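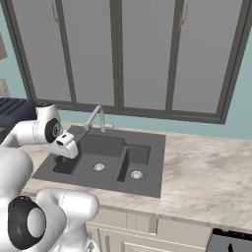
Kitchen Task Rules: Frequently Asked Questions

Who do these rules apply to?
Anyone who submits runs to the Zillitz kitchen set, in simulation or on hardware. Student teams follow the same rules as companies.

How close may the gripper come to the faucet?
Keep 20 mm of clearance at all times, fingers included. The spout counts as part of the faucet. So does the handle.

May the fingers touch the bottom of the basin?
Yes, if the task calls for it. Contact with the drain strainer or the divider is logged as a fault. After 2 faults the run is stopped and scored as it stands.

Can I move the sink or swap the countertop?
No. Fixtures stay where the scene file puts them. You may change wall color and lighting, but say so in your run notes.

What is the time limit?
160 seconds per run, counted from the first joint movement.

Do I have to report failed runs?
Yes. Send all of them, with the seed for each. Entries with missing seeds are returned unscored.

Does a pass in simulation clear my arm for use around people?
No. It says nothing about safety on real equipment. You still need your own risk assessment and a tested emergency stop.

Which version of the rules is current?
The one dated 18/05/2019. Runs made under the April draft have to be repeated.

Who answers questions about scoring?
Jannik Kohlhase. Please include your entry number.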